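Hanging up sports shirts without stretching the neck

Batadwood board > Laundry and closets
Jestska, May 19, 2024
I'm sorting out the team shirts again, the shiny synthetic kind with a ribbed collar. I put the yellow one on a wooden hanger over the bed and the chest is still creased.

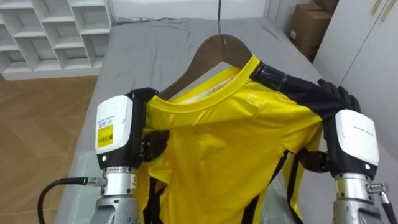 Grivia wrote:
Wood is fine, but check the width. If the ends of the hanger go past the shoulder seam you get bumps in the sleeves. I had 12 shirts like that by December and had to rewash them all.

Jakab wrote:
I don't hang jerseys at all. Fold them in half, sleeves in, stack them in a drawer. They don't weigh anything so the creases stay small.

Jestska wrote:
My drawers are full. Has to be the rail.

Grivia wrote:
Then put the hanger in from the bottom hem, not through the collar. Pulling it through the neck is what ruins the ribbing.

Jakab wrote:
Disagree. A crew neck on a synthetic shirt springs back. I've pushed hangers through the collar for almost 6 years and none of mine are baggy.

Eglė Rätsep wrote:
Depends on the hanger. A thin wire one goes through easily, a thick curved wooden one doesn't. For the creases, hang it in the bathroom while you shower, then smooth the front down with your hand. No iron on the shiny stuff, it leaves marks.

Jakab wrote:
I iron mine inside out on low with a towel over it. No marks.

Grivia wrote:
Lucky. I lost two that way.

Jestska wrote:
Going with the bathroom first. Will try the hem thing on the next one.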